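October 3, 2022
Plernari cell, left arm, gripper and fixture tray

Took the cell down first thing for the gripper overhaul and had it back in auto after lunch. Writing it all out because the last entry on this gripper is two lines long and I had to redo most of it from scratch.

Why it was down: drive extraction had been dropping out on a grip check fault. Kevser pulled the log and found 14 of them in the last 952 cycles, nearly all on the lift out of the cage, a couple at the tray. Force reading would climb as normal, sag during the lift, then trip the check. Air isn't involved on this one, it's the electric gripper, so that left finger play, pads or cable.

Finger play. With the power off and the gripper at half open I could rock the moving finger side to side by hand. The pivot screw had backed out a bit under a turn. No thread lock on it that I could see. Cleaned both pivots, put medium thread lock on, torqued to the value on the card inside the cabinet door. Marked both heads with paint pen so we can see if they move. Other finger was fine but I did it the same way.

Pads. Both worn at the tips, the inner one worse. Swapped for new ones from the Humport box. There are 2 sets left in it. Nermin is ordering more and asked that whoever opens the last set tells her, not the whiteboard.

Cable. Ran the wrist joint end to end with the dress pack off and the meter on the gripper power pair. No dropouts. The strain relief at the wrist was cracked, so I replaced it and left a bit more slack. Check that the slack doesn't catch when the arm folds back. It didn't for me at 25 percent or at full speed, but I only ran it with the standard tower program.

TCP. New pads are thicker than the worn ones so the tool center point had to be redone. Used the pin method, four orientations. First try came out bad, my fault, I had the old payload still active. Second try good. Saved as TCP_806. Please don't overwrite the old one until Birsen has moved her programs across, she still has the memory and cooler routines pointing at it.

Wrist camera. Took the cover off, wiped the lens, put it back, redid the hand-eye calibration with the small board. The exposure was set too high for the slatted table and the matcher was picking up glare along the slats as edges. Brought it down two steps. It now finds the power supply label on every start position I tried. Lenuța wants the label used as the anchor for the whole case, and I think that's right for the Dells, but we will need something else for the other makes.

Fixture tray. It had walked toward the case. One of the hold-down screws underneath was finger tight. Squared the tray to the table slats, tightened everything, then retaught the drive slot and the approach point over it. Approach is higher than before so the drive clears the posts. Old approach was passing very close to the one near the drive slot and there is a scrape on it that I assume came from us.

Order that worked, for next time:
Power off, lock out, dress pack off.
Pivots and pads.
Strain relief, dress pack back on.
Set payload, then TCP. In that order.
Camera cover, lens, hand-eye.
Tray square, then reteach tray points.
One slow run with a hand on the stop, then full speed.

Did the slow run with a Dell tower on its side, panel off, the usual load.

Hard drive in the fingers over the tray, then the wrist camera's view of the case:
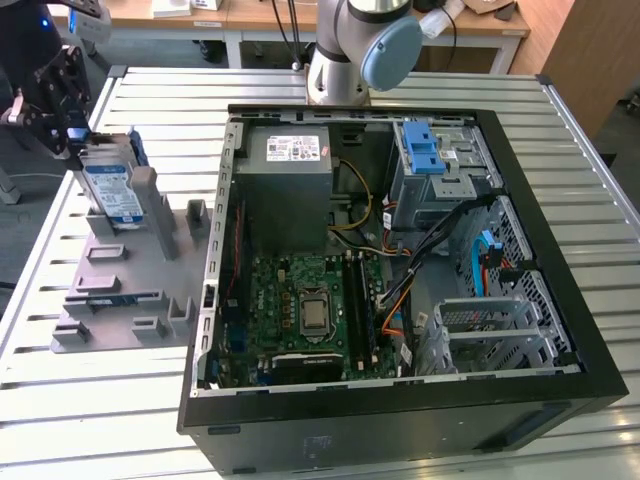
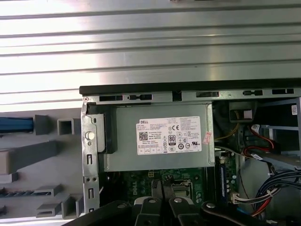
Ran it at full speed until Amber needed the cell. No grip check faults. That isn't enough cycles to call it fixed, so I've left the fault counter zeroed and the alert on. If it trips, write down which step and the force value before you clear it, the screen doesn't keep it.

Still open:
Finger open width in the drive program is the old number. Works, but wider than it needs to be. I'd like to bring it in a little once we trust the TCP.
Spare strain relief. I used the only one. Amber thinks there is another in the Bogdan cabinet, haven't looked.
Tray hold-downs want proper locking washers.
Pivot screws to go on the monthly check. First one in November, look at the paint marks before touching anything.
Torque card in the door is getting hard to read. Kevser has the file and will print a new one.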